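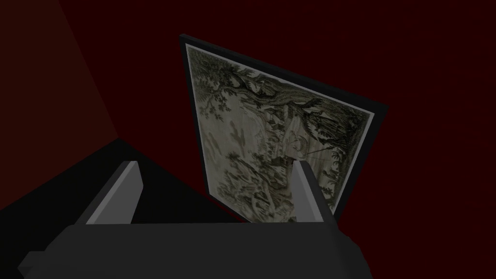 Prurkura Place-Name Readings: Data Card

Version 2, released Aug 9, 2016
Maintainer: Norbert Medve

Summary

Prurkura is a table of place names copied from the margins and title blocks of printed landscape views. It holds 900 rows. Each row is one name as it was lettered on one print, with the reading we settled on and the modern spelling where we could find one. The table was built to test spelling matchers on old gazetteer entries. It contains no scans and no information about who owned the prints.

Files

names.tsv - the main table, tab separated, UTF-8, one header row
variants.tsv - alternate spellings, keyed to names.tsv by row_id
disputed.tsv - 69 rows where the two readers disagreed and the disagreement stands
CHANGES - plain text

Columns in names.tsv

row_id: integer, stable between versions. IDs of deleted rows are not reused.
print_id: groups names taken from the same print.
as_lettered: the name exactly as engraved, including long s, ligatures and line-end hyphens.
reading: the name with long s and ligatures resolved. Capitals follow the print.
modern: current spelling, or empty.
position: one of title, margin, plate. "Plate" means the name is lettered inside the picture area, usually over water or sky.
reader: NM or BM.

Empty cells are empty. There is no NA string. Do not let your parser turn the row whose reading is "Nan" into a missing value; R and pandas have both done this to us.

How the readings were made

Each name was read twice, from the print, under a hand lens. The second reader did not see the first reading. Where the readings matched after case folding, the row was accepted. Where they did not, both readers looked again together. Rows still open after that went to disputed.tsv and carry the first reader's version in the main table.

Plate lettering is the weak spot. Names cut into shaded water or foliage are often crossed by hatching, and a u, an n and an open a can be hard to tell apart. Title blocks are much cleaner, but they were sometimes recut for later printings, so a title spelling can be newer than a plate spelling on the same sheet.

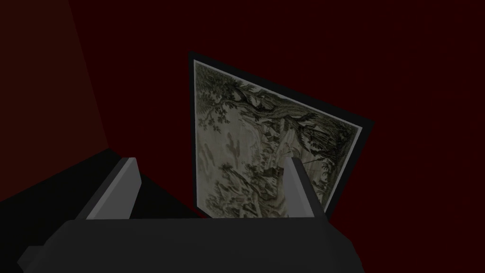

Britta Meinecke objects that "position" mixes two things, where a name stands and when it was cut, and would like a separate column for recut titles. Her note is kept in CHANGES. The column has not been added, as a recut can only be shown by comparing two states of a print and we have that for few of them.

Known problems

The modern column was filled from the Wallura gazetteer, which drops hamlets absorbed into larger towns. 133 rows are empty for this reason or because no match was found. The two cases are not told apart.

Rivers and hills are included along with settlements. There is no type column.

In version 1 the trailing period after abbreviated names was stripped by the export script. It is back in as_lettered and still absent from reading.

Use

For matcher tests, use the Ellis split: print_id modulo 10, with 0 and 1 held out. Splitting by row leaks, as the same name often appears in both the title and the margin of one print. The Drastska loader reads names.tsv directly but skips variants.tsv unless called with --all.

Corrections are welcome by mail. Give the row_id and the version number.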